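Cisusel library opens its evening reading room from March

15 February 2024

The public library in Cisusel will keep its reading room open until late in the evening, starting next month. The decision was made last week after a long discussion between the library and the town office, and it was announced to members by letter and on the notice board at the entrance.

Until now the library has closed at five in the afternoon. For pupils this was often enough, but people who work in the day could only come on free days, and then the tables by the windows were usually taken. In a survey held in January, 507 members sent back their answers. Most of them asked for longer hours, and many wrote that they did not need the whole building, only a quiet place with light and a table.

"We read every form, also the angry ones," said Shamim Kakakhel, head of the library. "People did not ask for difficult things. They want to sit down after work and read for one hour. I think a library should be able to give them this."

The evening room will be on the ground floor, where the magazines are kept today. The magazines move to the corridor next to the lending desk. Slamet Pangaribuan, who is responsible for the building, said that the heating in this part can be switched on separately, so the upper floors can stay cold at night. The old lamps will be changed before the opening. The new ones come from the company Kindora, which also delivered the lamps for the town hall stairs.

Borrowing will be possible in the evening, but only for books which are on the open shelves. Books from the store must be ordered before noon and will be ready at the desk the same day. The children's section will close at the old time.
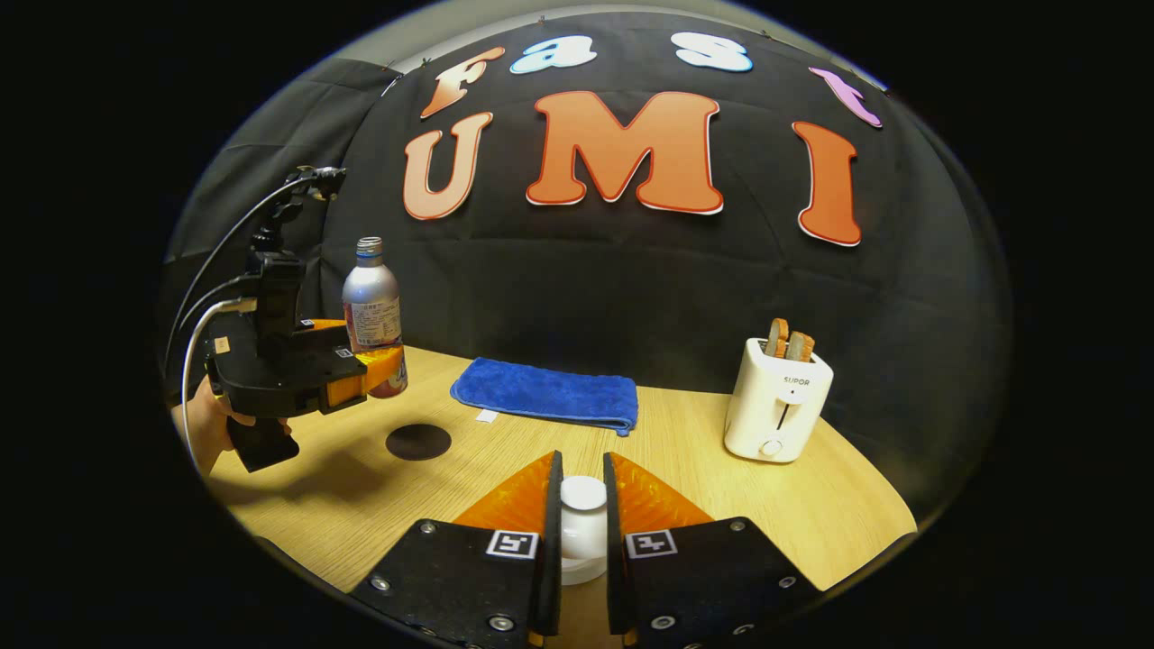
Costs and staff

The town office has agreed to pay 2,000 euros a month for the longer hours during a trial period. The money will cover electricity, heating and a part of the wages. If the trial goes well, the amount will be written into the regular budget of the library. What "goes well" means has not been fixed in a number, and some members of the town council were not happy with this.

Gonzalo Mateos, who sits in the council for the eastern part of the town, voted for the plan but asked for a written report in the autumn. "I am for the reading room, and I will use it myself," he said. "But I would like to know later who came and at what time. If the last hour is always empty, we should close one hour earlier and buy books with the money."

Two librarians will work in the evening, one at the desk and one in the reading room. Yoga Manurung, who has worked at the lending desk for many years, will make the plan for the shifts. He told us that enough colleagues have already agreed to work late, and that one new person will be employed from April.

New chairs, old tables

The library has also used the occasion to look at its furniture. The tables will stay, because they are strong and only need to be cleaned and oiled. The chairs are a different matter. Several of them were repaired more than once and a few are kept in the cellar because they are not safe. New chairs were ordered from the workshop Stasia at a total price of 700 euros, and they should arrive before the end of February.

Readers who like to drink something during a long evening will have to go outside the room. A coffee machine will be placed in the entrance hall, near the coats. Water in a closed bottle is allowed at the tables.

The bus company Sirko was asked if line 2 could stop at the library after eight o'clock. At present the last bus passes shortly before that time and does not return until the morning. The company answered that it will look at the question together with the summer timetable.

Library cards which are valid now can be used in the evening without any change. New cards can be ordered at the desk with an identity paper and proof of address. Groups who want to come together are asked to write to the library first, as the room is meant for quiet reading and there is no separate place for talking in the evening hours.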